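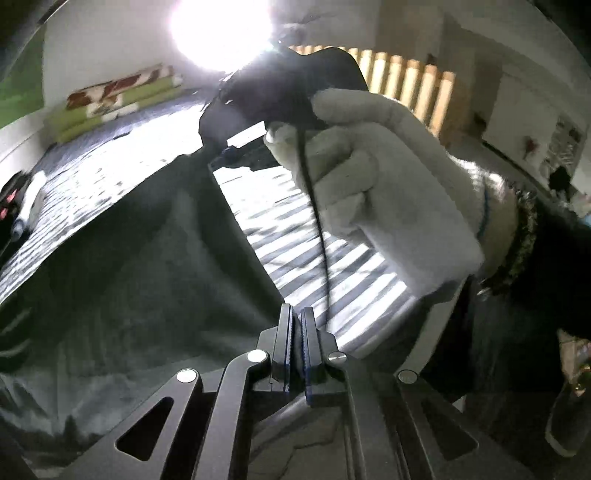
Figure 1. The bedroom used for the sorting work, with the striped bed, slatted headboard and white cabinet.

Clothes storage in shared student housing
Project report, second-year Home and Textile Studies
20 August 2022

1. Background
Our group looked at how clothes are sorted, folded and put away in small bedrooms. The work began in May at Clovel, a block of shared flats where most rooms have one cabinet and very little floor space. Residents told us that the bed is the only flat surface large enough for sorting, so the clothes have to be dealt with before anyone can sleep.

2. Method
We ran sorting sessions in 3 bedrooms. In each one the clothes were put on the made bed and sorted by colour, then by type. Anything torn or badly worn was set aside for Wasteck, the textile collection point behind the flats. Over the whole project we handled 426 items. A session was limited to 60 minutes, including the time needed to put things back in the cabinet.

3. Sorting on the bed
Dark clothes were the slowest part. Black and dark grey items look much alike under a ceiling light, and a heap of them has to be pulled apart piece by piece to tell a T-shirt from a pair of leggings.
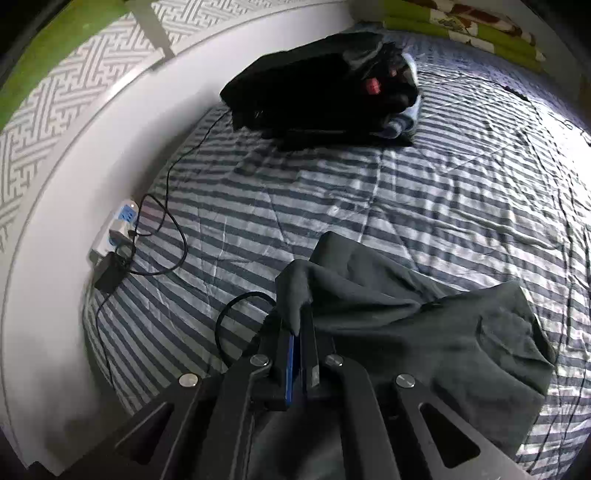
We tried two ways of dealing with this. The first was to lift each item by a fold, shake it out and lay it flat before deciding where it went. The second was to make small heaps first and fold later. The first way took longer at the start but left fewer mistakes. Quilted bedding also made folding harder, as sleeves caught in the creases. Pulling the cover tight helped a little.

4. Results
Of the items sorted, 44 went to Wasteck. The rest were put back using the Brivell folding method, where each piece is folded into thirds and stood on edge. Two of the residents were still using it when we went back. The third had returned to stacking and said it was quicker in the morning.

5. Problems
We did not weigh the clothes, so we cannot compare our figures with the earlier Duggan project. We also had no bedroom with a table, and would like to include one next time.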